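Namix Two-Arm Shelf Kit – Gallery

The Namix kit from Firadik is a pair of tabletop arms sold with grippers, control software and a setup guide. It is meant for small stores and training rooms that want to try shelf stocking and picking without a full-size machine. Ayodele Iyamu has been running the kit at the Odstead showroom since March, using ordinary snacks and drinks. The wire rack and the conveyor are not part of the package – buyers supply their own.

Setup took us 3 hours from opening the crates to the first move. The manual runs to 118 pages, and the section on gripper fingers is the one to read first. Uchenna Eze handled the software side and found the menus plain but slow to load. Spare finger sets ship in packs of 2. Rental is also offered, at $300 a day with delivery.

Both views are from the stocked-rack setup, with chips on the shelf over the bottled drinks.

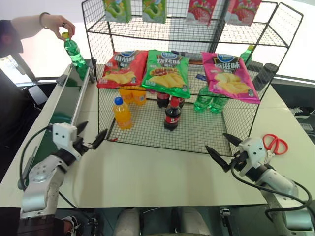
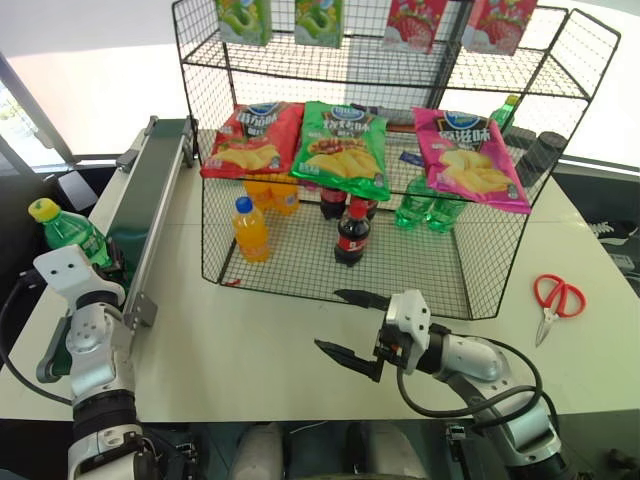 First picture: a green soda bottle held by the neck over the conveyor. Second picture: a green bottle beside the belt, close to the left gripper.

Related items
Ezeani Compact Conveyor – First Look
Namix Finger Sets Compared
Firadik Rental Terms
Odstead Showroom Hours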